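盒子先别扔

文/本刊特约撰稿

苏哈·萨利巴家里有一个衣柜，衣柜里没有衣服。

打开左边那扇门，是一只电饭煲的盒子，里面套着搅拌机的盒子，搅拌机的盒子里套着一只闹钟的盒子，闹钟的盒子里是叠得整整齐齐的塑料袋。打开右边那扇门要小心，上层的泡沫会先下来。衣服在哪里？衣服在椅背上，在门后的挂钩上，在床尾。苏哈的丈夫马吉迪提到这件事时语气平和，像在谈论一位已经住了很多年、不打算再请走的亲戚。

“电饭煲早坏了，”他说，“盒子还是很好的。”

我去他们家，本来是想写一篇关于换季收纳的稿子。编辑部每年都要写一篇，去年写的是怎样把毛衣卷成寿司，前年写的是怎样把毛衣从寿司恢复成毛衣。今年我打算老老实实再卷一遍，结果在那个衣柜前站了一会儿，觉得毛衣可以缓一缓。

原因之一是我心虚。我家也有这样一个地方，只是没有门，在床底下。

一、万一

留盒子的人都有一个理由，而且是同一个理由，两个字：万一。

万一要退货。万一要保修。万一要搬家。万一要转卖，原盒原配能多卖一点。万一要送人，总不能光着送。这些万一单独拿出来都站得住脚，所以一只盒子进门的时候，手续总是齐全的。问题出在后面，退货期过了，没有人会专门走到衣柜前，宣布这只盒子的使命到此结束。它就从“退货用”自动转岗为“搬家用”，搬家之后再转为“下次搬家用”。我在不少单位里见过类似的人事安排。

苏哈的电饭煲是Stöcker牌的，保修2年。她把保修卡贴在盒盖内侧，贴得很牢。电饭煲在保修期过后坏了，她去问能不能修，对方说可以寄回去，请用原包装。她有原包装。她把它从衣柜里搬出来，擦了灰，量了尺寸，打听了运费，然后把盒子放回去，买了一只新的电饭煲。新的电饭煲也有一只盒子。

我问她，这次经历有没有让她改变看法。

“有啊，”她说，“幸亏我留着盒子，不然连问都不敢问。”

马吉迪在旁边剥橘子，剥下来的皮放进一只装过耳机的小纸盘里。我注意到那个纸盘的凹槽很合适。

二、一件东西进门

包装这门学问，如今大致是这样的：一件东西越小，它走的路越长，穿的衣服就越多。外面一层瓦楞纸，上面横三道竖两道的胶带，胶带的撕口藏在只有厂家知道的位置。划开以后是填充物。填充物下面是一只印得很体面的盒子，盒子有封口贴，封口贴上写着撕毁无效。盒子里有一层托，托上有一层膜，膜里面是一只袋子，袋子里才是你买的东西，一把木勺。

我并不夸张。那把木勺是在Breveck网店买的，下单的时候搭了一套杯垫，为了凑免邮。杯垫另外寄来，另外有一套衣服。

拆包裹这件事有一种短促的快乐，多数人都承认。沃德·范贝克在邮包分拣点上过好几年夜班，按理应该对纸箱毫无感情，可他自己收到包裹，照样站在门厅里就拆，鞋都不换。他的说法是，拆之前里面什么都可能有，拆之后里面只有你买的那样东西。他拆得很快，一把小刀，沿着胶带走一遍，纸箱像被说服了一样打开。接着他把填充物按回去，盒盖合上，推到墙边，说待会儿收拾。

待会儿是包装在一个家里停留的标准时长。我见过的最长的待会儿持续了一个冬天，那堵墙就在我家走廊里，客人来了我们侧着身子走，走久了也没人觉得奇怪，有一位客人还夸过我们家动线有意思。

三、桌子的用途

一张桌子如果放在卧室里，迟早要承担它不该承担的东西。放在厨房的桌子还有一日三餐替它清场，到了饭点，不管上面堆着什么都得让一让。卧室的桌子没有这种纪律，没有人催它。

我为自己那张卧室小桌买过一块桌布，当时的想法很文静：白底，粉的黄的小花，桌上摆一盏灯，一本书，冬天的下午坐在那里写信。我已经想不起来上一次写信是给谁，地址倒是记得，是电信公司的投诉部门。灯后来挪去了客厅，书垫了别的东西。桌布留下来了，每次洗完都皱，熨过一次，之后就随它去。

下决心整理床底那天，我先把手边的几样搬上桌，打算从容易的开始。一只袋子，几只纸盒，还有泡沫。我以为这一堆用不了一杯茶的工夫，茶都没有泡。 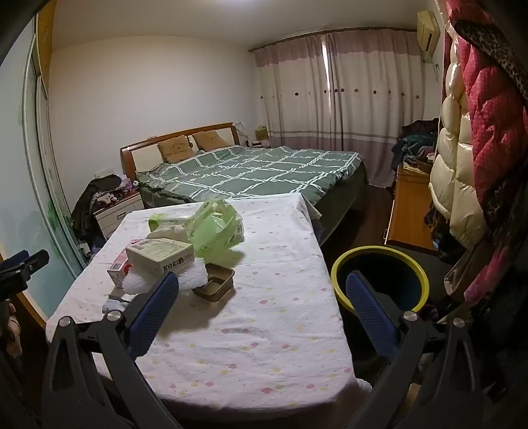 卧室的桌布上，纸盒、塑料袋和泡沫包装挤作一堆。

容易的并不容易。先说那只米白色的纸盒，上面有深色的中文字，写得有些花哨，像是请人专门设计过的。纸盒硬挺，边角周正，拿在手里有分量，你很难对一只有分量的盒子说出“垃圾”两个字。我把它拿起来，想到可以装充电线，又想到充电线已经有一只盒子了，再想到那只盒子装不下全部的充电线。于是它得到了一次缓刑。

再说那只浅绿色的半透明塑料袋。塑料袋有个本事，里面什么都没有也能装出很饱满的样子，鼓鼓地立着，像开会时坐在第一排的人。你把它压扁，它慢慢地又站起来。按照伊梅尔达·伊格纳西奥后来教我的办法，塑料袋要先对折，从底往上卷，把气赶出去，最后打一个结。我学会了，并且卷了一个下午，卷好的结放进抽屉，抽屉里原来就有一些同样的结，是我母亲来住的时候卷的。

至于那只白色和粉红色相间的纸盒，带着条形码，我的想法是条形码要留着，具体留着做什么，没有往下想。揉成一团的包装纸最好处理，扔了。扔的时候我还是把它展开看了一眼，怕里面有东西。里面没有东西。可下一张我还是会看的。

四、泡沫

泡沫值得单独写一节，它在家里的地位也一向是单独的。

纸盒可以拆平，塑料袋可以打结，泡沫不行。它占多大地方就是多大地方，没有商量。你用力折它，它先发出一种让后槽牙发酸的声音，再碎成小白粒，小白粒带静电，粘在袖子上、猫身上、刚拖过的地板上。硬的那种还算光明磊落，软的那种更麻烦，一片一片白白的，气泡鼓鼓的，摸上去让人心软。孩子们要去捏它，大人也要捏，只是大人要等孩子走开。

维萨姆·特瓦尔是我采访的人里唯一认真用掉泡沫的。他在阳台上种香草，花盆底下垫泡沫，说是排水，也轻。他种了薄荷、罗勒，还有一种他坚持叫做野茴香而邻居坚持叫做杂草的植物。头一年他家的泡沫真的用完了，他因此向楼里的人要泡沫。这是一个严重的错误。消息传开以后，他每天早上开门，门口都有泡沫，有人还在上面系了丝带。他现在上下楼走得很轻。

“我说过够了，”维萨姆说，“他们以为我是客气。”

他领我看了看阳台。花盆后面靠着一块曾经保护过电视机的泡沫，形状像一座没有盖完的体育馆。他舍不得拆，觉得总有一种植物适合它。我提到多肉，他想了想，说多肉太小，撑不起来。

五、搬家公司的看法

为了公平，我去请教了专业人士。Corkeder是本地一家搬家公司，伊梅尔达在那里做打包，做到现在，可以闭着眼睛把一套瓷器包好，条件是别跟她讲话。她对民间留盒子的看法很复杂。

一方面，她说，原盒当然好。灯具、音响、显示器，有原盒有原托，往里一放，胶带一封，路上再颠也放心。另一方面，真到了搬家那天，能拿出原盒的人和需要原盒的东西常常对不上。有人家里显示器是光着的，但是完整地保留着一只电水壶的盒子，水壶是上一任房客的。

她给我讲过一单活，去年11月做的。一对夫妻从Ramitz搬到城里，报价时说东西不多，她按经验带了车去，一共装了136箱。装到后半段她觉得不对，有些箱子抱起来太轻了，摇一摇，里面是盒子碰盒子的声音。她问女主人要不要打开看看。女主人说不用看，都是有用的。到最后清点，其中53箱装的是空盒子。

“我们是按箱收费的，”伊梅尔达说，“所以我没有再问。”

她停了一下，又说，那几箱她包得跟别的一样仔细，四角都垫了纸。我问拿什么纸垫的，她看了我一眼，说你们写文章的人就喜欢问这个。

关于怎样留、留多少，她有一套自己的规矩，不肯叫做方法，怕我写成方法。我还是记了下来。贵的、怪的、玻璃的，盒子留着；方的、便宜的、摔不坏的，当天就拆平。盒子外面用粗笔写上里面原来是什么，写大一点，三年以后的你跟现在的你不熟。空盒子套空盒子可以，最外面那只要写明里面套了谁，不然找到的时候已经全拆开了。塑料袋一个抽屉，抽屉满了就停。泡沫她不发表意见。

我问她自己家里怎么样。她说她家里很干净，东西都在她妹妹家。

六、清柜子

回到萨利巴家。

我第二次去的时候，苏哈正好在清衣柜，起因是马吉迪的一件大衣找不到了。大衣后来在阳台上找到，清柜子的事却已经开了头，停不下来。她在地上铺了旧床单，把盒子一只一只拿出来，拿出来才知道一只衣柜的肚量。她给自己定的目标是扔掉20只，马吉迪负责把扔的拿下楼。

最先出去的是鞋盒。鞋盒没有什么好辩护的，除了一只，里面装着各种说明书。说明书对应的机器大半已经不在了，有一本是传真机的。苏哈翻到其中一页，念给我们听：请在通风良好处使用。马吉迪说那台传真机他喜欢过。那一页被抽出来，夹进了一本菜谱，传真机的其余部分下了楼。

接着是月饼盒，一只铁的，很沉，邻居送的，月饼吃得早，盒子一直装针线。针线不能没有地方住，所以留下。又一只月饼盒，同一位邻居，第二年送的，里面装着第一只盒子装不下的针线。也留下。我在旁边看着，慢慢看出一点门道：凡是装了东西的盒子都不算盒子，算家具。为了让一只盒子不被扔掉，最稳妥的办法是往里面放一枚纽扣。

我想起我那只米白色纸盒，回家以后往里面放了一截充电线。

轮到电饭煲盒子的时候，屋里安静了一下。苏哈把它放在床单中央，打开，取出搅拌机的盒子，再打开，取出闹钟的盒子，再打开，取出那叠塑料袋。她把它们在地上排开，看了一会儿。我以为她要做决定了。她问马吉迪，新的那只电饭煲的盒子放在哪里。

马吉迪说，在车里。

“车里哪里？”

“后备箱。跟后备箱里别的盒子在一起。”

他们下楼去看后备箱，我也跟着去了。后备箱里的情况这里不细写，涉及到另外一个家庭，有两只盒子是替沃德保管的，沃德说待会儿来拿。总之上楼的时候，我们三个人手里都抱着东西，比下楼的时候多。旧电饭煲的盒子比新的那只大一圈，苏哈试了一下，正好可以套进去。她很高兴，让我摸摸看，一点都不晃。

那天最终扔掉了多少，我没有好意思问。马吉迪跑了几趟楼下，回来时手都是空的，这一点我可以作证。收纸板的师傅在门口，把鞋盒一脚一个踩平，动作很利落，踩到一只印着金边的停住了，翻过来看了看，夹在腋下带走了，没有踩。

七、附记

交稿前编辑打来电话，问毛衣的部分在哪里。我说毛衣的部分明年写。她说读者来信要看实用的内容，让我至少补一条建议。那就补一条：撕胶带的时候从中间往两边撕，纸板不起毛，盒子会比较新。

编辑沉默了一阵，问我家里有没有大一点的纸箱，她要寄一只花瓶给她姐姐，原来的盒子上个月刚扔。

我说有。要多大的？

她报了尺寸。我趴到床底下去找，找出来的三只都小了一点，最合适的那只里面放着一截充电线，已经不能算盒子了。最后我打电话给苏哈，她让马吉迪去看后备箱。

（本文首刊于26/04/2019）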